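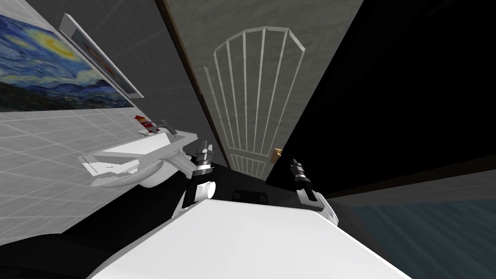
Door undercut vs. transfer grille for a small bathroom

Ventilation and Air Quality > Residential exhaust

flerach_duct
Original poster

I'm trying to settle the makeup air path for an interior bathroom with no window. The fan is a Bindari rated at 100 cfm. Duct run is 17 feet of 4 inch rigid with two elbows, ending at a wall cap. With the door open it pulls well. With the door closed the pitch of the motor changes and the mirror takes 15 minutes longer to clear.

The door is a solid slab over a tile threshold and the gap underneath is 1/4 inch. My options are to trim the slab or put a grille in the wall to the hallway. I'd like to hear from people who have measured either one.

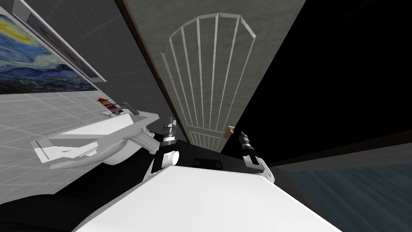 View toward the door

The door is 30 inches wide, so 1/4 inch gives 7.5 square inches of free area. A 3/4 inch gap would give 22.5.

pasto_hvac

Trim the slab. Three times the area for one pass with a track saw. Check the construction first. If it's hollow core, the bottom rail may be only an inch or so deep and you can cut right through it. Solid core has no such limit. Seal the cut edge with two coats of whatever is on the face.

rjm_static

I disagree with cutting first. You don't know what the fan is moving. Rated flow is at 0.1 in. w.g. and 4 inch duct with two elbows is well above that at 100 cfm. You may be getting 50 with the door open. Put a flow hood or a box with a known orifice on it and read it both ways. If the difference between door open and door closed is small, the duct is the restriction and the undercut won't help.

pasto_hvac

He already said the motor pitch changes when the door closes. That is a pressure change across the fan. The door is a restriction whether or not the duct is another.

rjm_static

A pitch change tells you the sign, it doesn't tell you the size. A manometer tube under the door costs very little. Anything over 3 Pa with the fan running and I'd open up the path.

Lwazi Adams

I did both on a similar room. Undercut first, to 1/2 inch, then a 6 x 10 grille high on the hallway wall a year later.
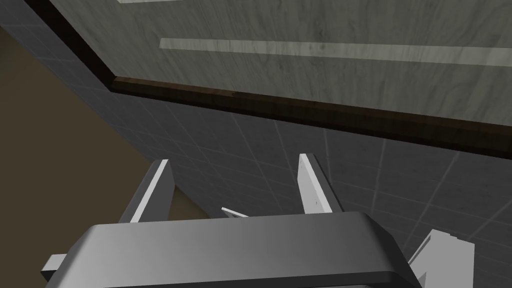

The undercut took the closed door pressure from 9 Pa to 4. The grille took it to 1, but you can hear everything through it. I later swapped it for an offset pair, low on the hall side and high on the bath side, using the stud bay as the duct. Pressure went back up to 2 and the noise was acceptable. The offset pair only works in a bay with no wiring boxes or blocking.

flerach_duct

Borrowed a manometer. 7 Pa closed, fan on high. Flow with a box on the grille reads 62 cfm open and 50 closed. So both of you have a point.

rjm_static

Then I'd go to 6 inch duct while the ceiling is accessible, and trim the door after that.

pasto_hvac

Other order. The door is an afternoon, the duct is a ceiling.

flerach_duct

Slab comes off its hinges first. I'll cut to 3/4 and post the second set of readings. Does anyone know if the Jacobs wall caps come with a 6 inch collar and a damper that opens at low flow?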